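Jellyfish at Tevdale, north beach flagged
Posted in: Travel safety and holiday news

marshpenny
The council has put purple flags up on the north beach at Tevdale after more than 500 stings in July. Swimming is still allowed but they are asking people to stay out near the rocks. We fly on Friday with two children. Is anyone there now?

basel_bound
Came back on Sunday. My son was stung on the ankle on day 2. The lifeguard rinsed it with seawater and it was sore until the evening. I would not cancel over it.

Tomasz3754
I would. My wife ended up at the clinic with a swollen arm and they kept her in for three hours. The hotel said nothing when we checked in.

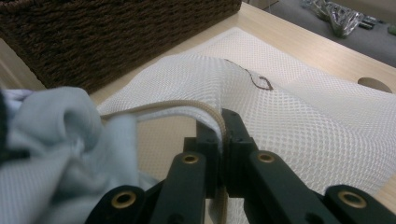 The travel company was no better. They told us jellyfish are a natural event and there is no refund, not even for the boat trip that was called off.

basel_bound
Sorry to hear that, but most people get a rash and that is all. Calling the whole resort unsafe is a bit much.

Tomasz3754
I didn't say the whole resort. I said the hotel should tell people.

Eun-ji Chae
The notice at the harbour is dated Wednesday, July 31, 2024 and covers the north beach only. It is signed by Despina Angelovski from the beach office. The south side had no flag when I walked past this morning and plenty of people were in the water.

marshpenny
Thanks, that helps. We will go and use the south beach. Do the shops sell long-sleeved swim tops for children?

Eun-ji Chae
The one by the bus stop does. Small sizes were nearly gone, so bring your own if you can.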